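Dillstead Finds Home Robots Not Ready for the Chore List
Independent test group says shelf work in simulation is a long way from a kitchen on a weeknight

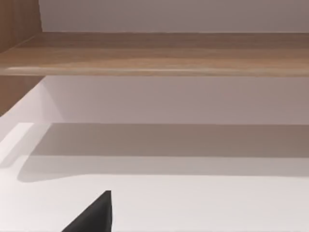 HOUSEHOLD TESTING / PRESS RELEASE

4 Mar 2026 -- Dillstead, the independent product testing group, today released its first report on robots meant for household and stockroom chores. The short version for shoppers and store managers: keep your money for now.

The report looks at Flollo, a shelf-tidying program made by Cedotska that controls a robot arm and gripper. Dillstead ran Flollo in a simulated home and a simulated stockroom, then on a real arm in its own test kitchen. Each trial was a job most people would give to a ten-year-old, such as putting a mug on a lower shelf, taking down a box of crackers or moving a jar from the front to the back.

In simulation, Flollo finished 50 of 60 trials. On the real arm it was given 30 of the same jobs and finished fewer than half without a person stepping in.

"The simulated cabinet is a very polite cabinet," said Trinh Hồ, who led the testing. "You get a wooden shelf overhead, a smooth white surface underneath and not one thing in the way. I don't know anyone who owns a cabinet like that. Mine has three half-used bags of rice and a lid that fits nothing."

Dillstead does not object to simulation as a tool. It is cheap, it is safe, and a dropped glass costs nothing. The group does object to simulated results being passed along to buyers as if they were household results. Sales material reviewed for the report quoted success rates without saying which kind of shelf they came from.

Reaching under a shelf board gave the real arm the most trouble. The space is tight and the shelf above throws a shadow over the back of the compartment. The arm often stopped short and set items down too close to the front edge. Twice it bumped the shelf above hard enough that testers ended the trial.

Speed was the other complaint. Khang Bạch, who runs a small housewares store and advised on the stockroom trials, timed one restocking job himself. "Thirty minutes for a job I'd do while on the phone," he said. "And I had to stand there the whole time, so what did I save?"

Not everyone on the team reads the results the same way. Lalit Bisht, who set up the simulated trials, points out that the software did well when items were evenly spaced and the shelf was otherwise clear. He thinks a warehouse with matching bins could get some use out of it sooner than a family could. The report includes his comments in full -- Dillstead's position is that they don't change the advice to households.

Cedotska was sent the findings before release and has said it will supply an updated version of Flollo. Dillstead plans to repeat the real-arm trials in May, with the shelves stocked the way people stock them.

The full report, including the trial list and scoring sheets, is free on request from the Dillstead press office.

Media contact: Ngọc Nghiêm, Dillstead press office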